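July, late, kitchen table

Wrote the obituary for Uncle Maxi today. Or wrote two of them, neither one finished, and then ate a sandwich.

The paper in Pemstead charges by the word now, with the first 317 words included in what they call the Remembrance Package. I don't know who settled on 317. I picture a man with a calculator who never had an aunt. My first draft came in well over, and that was before I got to the survivors, and in our family the survivors are the whole show. People will forgive you for leaving out the war, the wives and the bowling trophy. They will not forgive you for putting Mirta's branch after Yamila's.

So, the facts, such as we have them. Maximiliano Arancibia. Born in a town his papers spell two ways. Came here at nineteen to work for a cousin who had moved away the month before. Drove a delivery truck for Hurska until his back gave out, then sat behind the counter at Hurska and told the new drivers they were doing it wrong. Married twice, happily once, though he would never say which, and both women came to his birthday every year and seemed to think it was her.

I had "beloved" in the first line and took it out. Then I put it back, because Mirta Lagos called at noon to ask if it was there. She asked the way you'd ask if the stove was off.
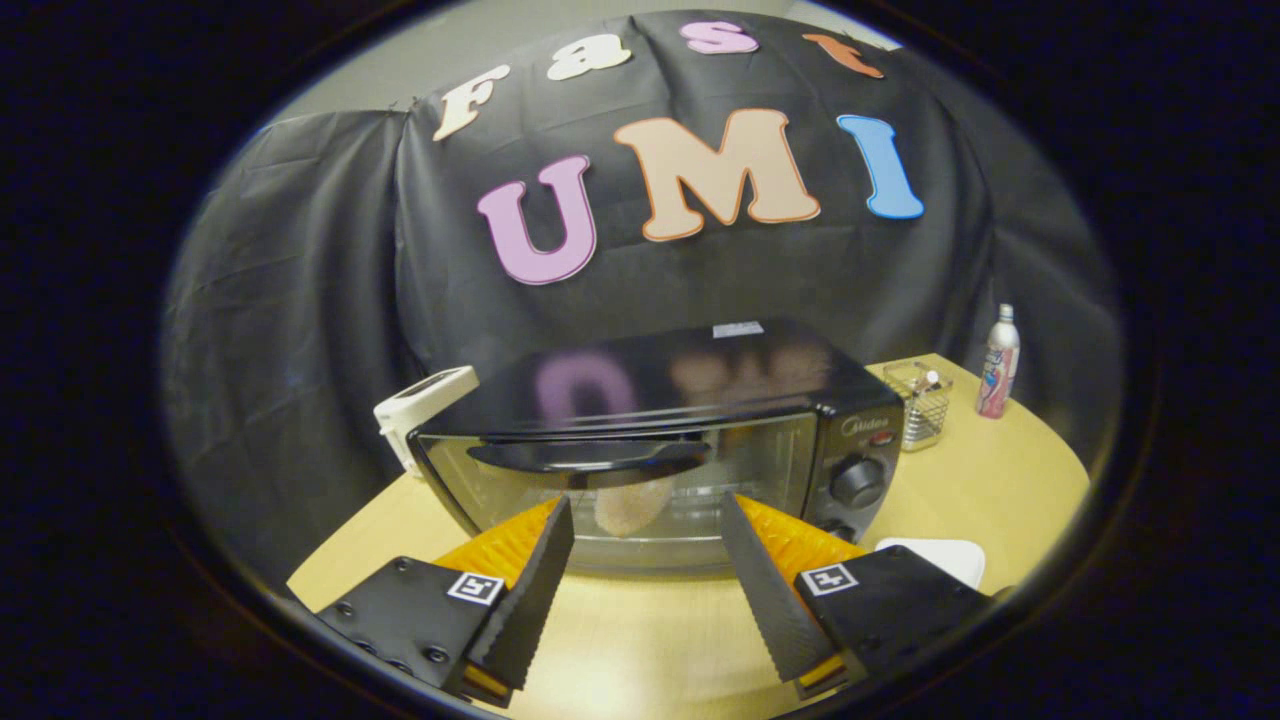

The thing about his age is still not solved. The license says one thing and the church record says another, and they are two years apart. He used the younger one for women and the older one for the pension. I suggested we leave the age out altogether and just say he died "after a long life," which covers it either way. Mirta said that makes it sound as if we weren't paying attention. Well, we weren't! He told us a different number every Christmas.

Then there is "passed away." I wanted "died." I like a plain word and so did he, most of his being unprintable. The form on the newspaper's site has a little menu where you choose: passed away, went home, entered into rest, departed this life. "Died" is not on the menu. I went through it twice. There's a box marked Other, and when I typed "died" in it a message came up saying that my entry would be reviewed. I've decided to let it be reviewed. I'd enjoy meeting the reviewer.

The funeral home (Kang, on the corner, where we have all gone and will all go) sent over a worksheet to help the family "gather their thoughts." Question five wants hobbies. Under hobbies I have so far: dominoes, arguing about dominoes, the radio, fixing things that worked. I crossed out the last one and then wrote it in again smaller. Anyone who ever lent him a lawn mower will know what I mean. He had mine for a whole summer once and it came back quieter, and it has never cut grass since.

Yamila wants the singing in. I said what singing. She said he sang beautifully at her wedding. I was at her wedding. He sang, I'll go that far. We've agreed on "he loved music," which is true and commits us to nothing.

Money came up around three, as it was bound to. With the photo, the second day in print and the little dove in the corner, the whole thing runs to $3,370, casket spray included, because Kang bundles the notice in with the flowers now. I said take off the dove. There was a silence on the phone as though I had asked them to take off the lid. The dove turns out to be free. It's the second day that costs, and Mirta says one day is no good because half his friends only read the paper when somebody else is done with it.

Read the second draft out loud to all of them on the speakerphone at four. I had worked hard on the middle, the part about the truck route, and how he knew which dogs bit and which widows baked. I thought it was pretty good. I had even put in that he was late to his own citizenship ceremony and got sworn in with the next batch, standing between two brothers who both thought he was with the other one. 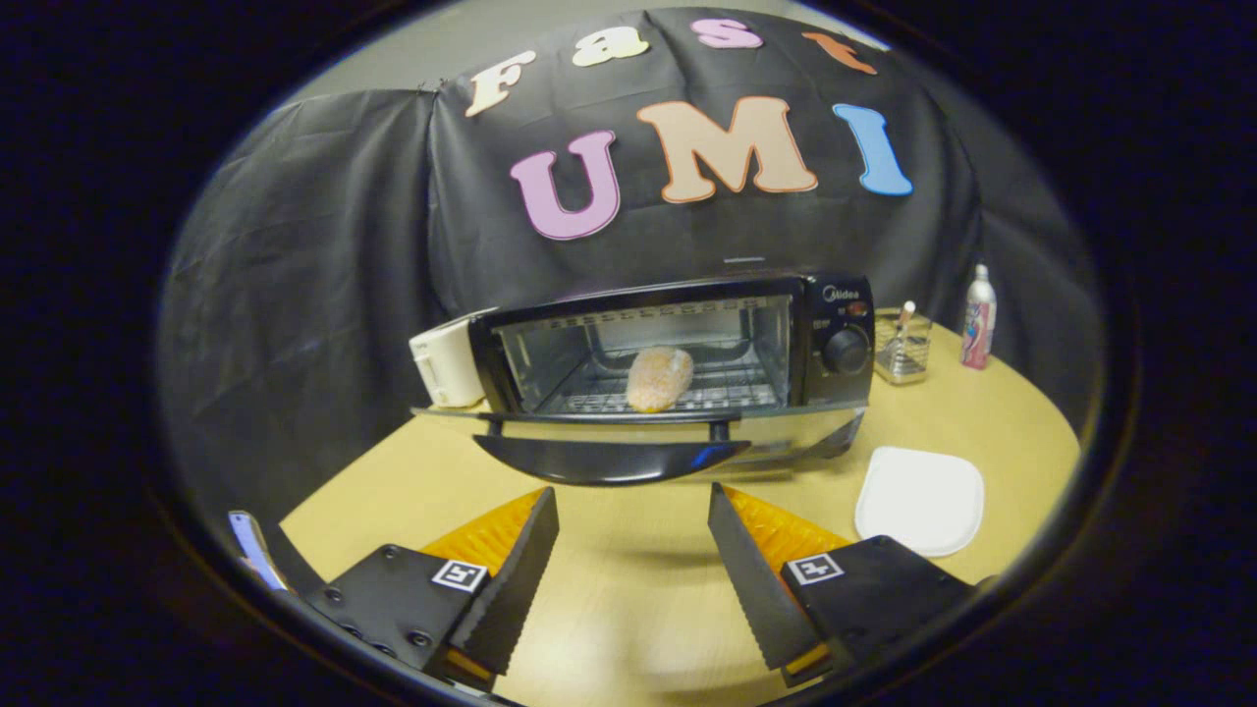

Tassanee Chaiyaporn wanted to know why there was nothing about his kindness. She said I had written a very funny page about a man nobody would guess had sat up with her mother every night for the whole of that last winter, doing the crossword out loud, and that if it had to be cut to fit then I could cut the dogs.

Nobody spoke for a bit. Yamila blew her nose.

I hadn't known about the winter. I knew he was "out" a lot that year, and I had put it down to dominoes. I believe I teased him for it. He let me, too, and asked if I wanted my mower back.

So the dogs are out. It hurt, they were good dogs. I kept the widows who baked and moved them next to Tassanee's mother, where they look better than they did. The citizenship story is down to one line. The crossword is in, and I have put that he did it out loud and in pen. The pen part I got from Milagros Iturra, who called after supper on purpose to tell me, and stayed on to tell me I'd left her out of the survivors. I had not. She is under "many cousins." She'd like to be under her own name. It's two words, and I've told her I'll find them.

Present standing, nine at night: still over. If "beloved" goes we gain one. If Hurska goes we gain one, but the drivers are sending a wreath and it would look bad. I could lose "long illness," as it was not long and he never admitted to an illness. He said he was tired, and that the doctor was young.

Must ask Kang in the morning whether a hyphenated word counts as one or two.

Also find the good photo. Not the one with the hat, Mirta says. I think it has to be the one with the hat.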